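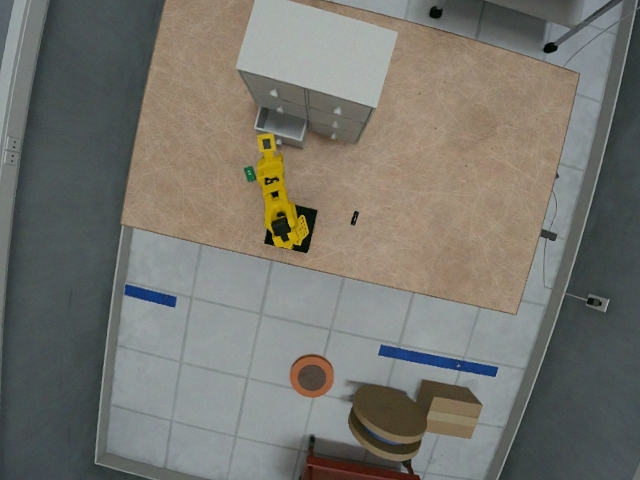 Drawers before dishes: where chore robots stand

Guvach has posted the April results from its simulated household bench, and the drawer task is the one worth reading. The setup is a single arm, a chest of drawers on a worktable and a small block. The arm has to open a named drawer, put the block in and close the drawer again. All of it runs in rendered scenes, so the figures say nothing yet about real furniture.

Over 218 trials with the lower-left drawer as the target, opening was the reliable part. Most failures came later, at placing and closing. In 35 trials the block was released too early and landed on the drawer front or the table. In 13 the arm pushed the drawer off-center and it stopped short of closed. Small pointed knobs remain harder for a two-finger grip than bar handles, and the group plans to report the two separately from now on.

Speed is the other limit. A full cycle takes about 2 minutes, against a few seconds for a person. Hermine Reisinger, who maintains the bench, considers this acceptable for overnight tidying and too slow for anything else. She is more concerned with lighting. Policies trained under one set of shadows lose accuracy when the lamp positions change, even with the table and chest left as they were.

The next round adds a full drawer, where the arm must make room before placing the block. Mansour will run the same tasks on a physical arm at its Guldale shop, starting with parts bins and moving to drawers if the bins go well. Laundry and dishes are not on the schedule. Readers who want the trial logs can request them from the Guvach office.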